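4.3 Checking the wrist view in simulation

Do this before you run a grasp policy in Mornel. The Drekard controller must be installed and the licence file in place.

1. Open the Fitzgerald project and load the hexagonal funnel asset from the Dillar parts library.

2. In the Sensors panel, set the wrist camera width to 800. Leave the colour format on its default.

3. Set the random seed to 438. The reference poses in the appendix were saved with this seed.

4. Turn off background clutter and choose the plain tan surface.

Note: If the surface renders black, the lighting profile has not loaded. Close the viewer and repeat step 4.

5. Move the arm to the pre-grasp pose and open the gripper fully. Pause the simulation at frame 17.

Caution: Do not edit the camera mount while the simulation is running. The controller keeps the old transform until it is restarted, and grasp poses will be offset.

6. Check the wrist view. Both fingertips should show at the bottom, one on each side of the part and clear of it. The open mouth of the funnel should face the camera, with the tab and its hole below the rim. 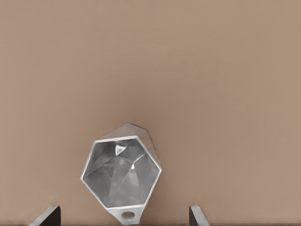

7. Save the view as a reference, then resume.

4.4 Tuning the segmentation mask

Bright reflections inside metallic parts can split the mask. Raise the merge level to 2 and run the mask preview again. If the mask is still split, select Matte Override in the asset's material settings.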